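Datura Craft Room, minutes, April

Present: Ji-hoon Koo (chair), Yetunde Iyamu (notes), plus most of the paper group.

1. Last minutes agreed.

2. Spring display. Yetunde loves the bright blues and so does everyone else! We'll buy 70 more sheets and keep the big curls for the back row.

3. Wall. Ji-hoon would like the gray patch painted before the show. Agreed, two coats.
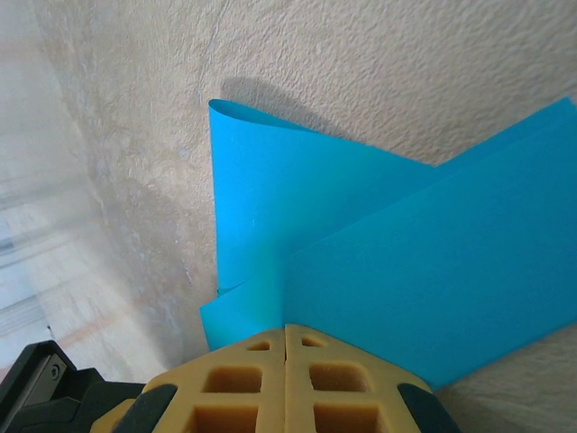

Photo: Yetunde Iyamu

The cyan sheets look wonderful against the beige plaster, so that color stays.

4. Next meeting at 12, same room. Bring scissors.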